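Cutting down on sugar, week two

14th October

I stopped putting sugar in my coffee two weeks ago and I have been surprised by how little there is to say about it. The first few mornings were bad. By the end of the first week I was drinking it the way it comes, and now I only think about it when I walk past the shelf at the store.

The harder part has been breakfast. I used to have the honey granola from Sinineo, which I bought in the big bag and ate without measuring. I finally read the label. A bowl the size I was eating had more sugar than the dessert I had already given up, and I was having it at six in the morning. I finished the bag — I wasn't going to throw it out — and I haven't bought another.

So it's bread now. There is a bakery called Gonuda on the way home from work that does a plain rye with no sweetener in it, and they will slice it if you ask. I freeze half the loaf. With butter and a little salt, or with an egg on the side, it keeps me going until 11, and the granola never did that.
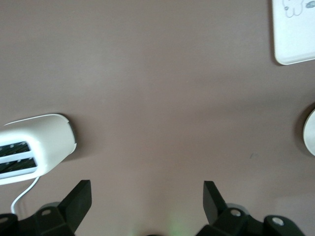
Two slots, which is enough for me.

I tried the supermarket whole wheat first and didn't like it much. It has sugar in it too, fourth on the list. Most sandwich bread does, and so do most pasta sauces, the salad dressing I have used for years, and the crackers I thought of as the healthy ones. I am not going to be strict about all of it. I swapped the dressing for oil and vinegar and left the pasta sauce alone, as I only have it once a week or so.

Weight hasn't changed, in case anyone was going to ask. I sleep a bit better, but I also stopped looking at my phone in bed, so I can't say which one did it. I do get less of that heavy feeling in the middle of the afternoon.

My plan is to keep going until December and then see. There will be cookies at that point and I intend to eat some. Next I want to try making plain yogurt at home, if I can find my big thermometer.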